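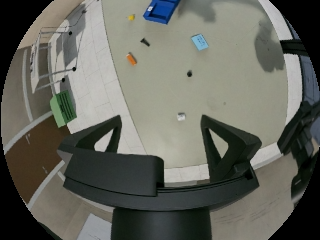
Spent most of this week on the replay tool for our two-arm sorting task, so a short thread on what changed and what still annoys me. 1/

The task is plain enough. Small objects on the table, a blue box, two arms, a planner that decides which arm takes what. All of it runs in simulation first. The planner has been fine for a while. The trouble has been finding out why an episode failed when one did. 2/

Until April we logged joint states and the planner's decisions into separate files with separate clocks. You could line them up by hand if you had the patience. Paraschiva Avram did it for one bad night's batch and then asked, quite politely, if we could please stop working like that. 3/

So now everything goes through one recorder. Each entry carries the simulation step, not wall time. Wall time is kept as a second field because the render process can stall and you want to see that too. 4/

First full run with the new recorder: 2,648 episodes. 100 of them failed. Under the old logs we'd have put all of those down to "grasp" and moved on. 5/

With the replay open next to the plan, most of them are nothing to do with the grasp. The perception node was handing over an object pose from a few steps before the arm settled. The wrist view is a fisheye, and our undistortion gets worse towards the rim, so a pose taken while the wrist is still turning can be off by a finger's width. 6/

Shadows were the other one. The segmentation was trained on renders with soft, even light. Put the arm's own shadow across a pale surface and the mask edge creeps. 7/

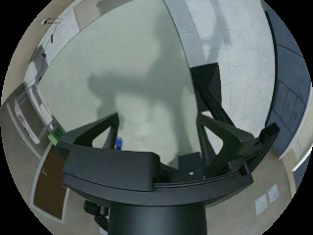

Napaporn Suksawat asks whether we could just turn shadows off in the renderer, as the poses would be cleaner and the planner wouldn't care. 8/

We could, and for testing the planner alone we do – there's a flag for it. But the perception node has to cope with shadows on the real cell sooner or later, and I'd sooner see it fall over here. The flag defaults to shadows on. 9/

What we did instead: the pose now has an age, counted in steps, and the planner refuses anything older than 5. If it refuses, the arm holds and asks again. After 2 refusals it backs off to a higher view and starts the look-up from scratch. 10/

This cost us some cycle time. I haven't measured it properly, so no number from me yet. Cosmin Pîrvu thinks the hold can be overlapped with the other arm's approach and he is probably right, but the collision checker locks both arms while either one is waiting and I don't want to touch that code in the same week. 11/

Smaller things in this release of Fosilura (our replay viewer, for anyone new):

– scrubbing backwards no longer reloads the meshes
– you can pin a wrist view and an overhead view to the same step
– labels for stale poses are drawn in a different colour
– exports keep the random seed in the header, which they always should have done 12/

The overhead view gets used more than I expected. From the wrist you can't tell what the other arm is up to, and half the questions in review are about the other arm.
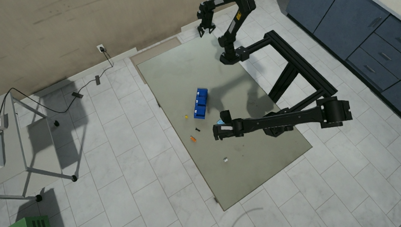 Still open

– Undistortion near the rim. Sakda Mahawong has a calibration with more terms in it, not merged yet.
– The checker lock mentioned in 11.
– Episodes where both arms claim the same object. Rare, and the replay shows the claims arriving on the same step, so I think it's a tie-break missing in the allocator. Test written, fix not.
– Config files. There are too many and two of them disagree about the home pose of the upper arm. 13/

If you're on the old log format, the converter is in the tools folder. It guesses the clock offset from the first gripper close event, so it won't work on an episode where the gripper never closed. Those you can leave or line up by hand. Corina Sârbu has a script for the second option, ask her. 14/

Next job is the tie-break, then a rerun on the same seeds. Will add the cycle time here once I have it. 15/15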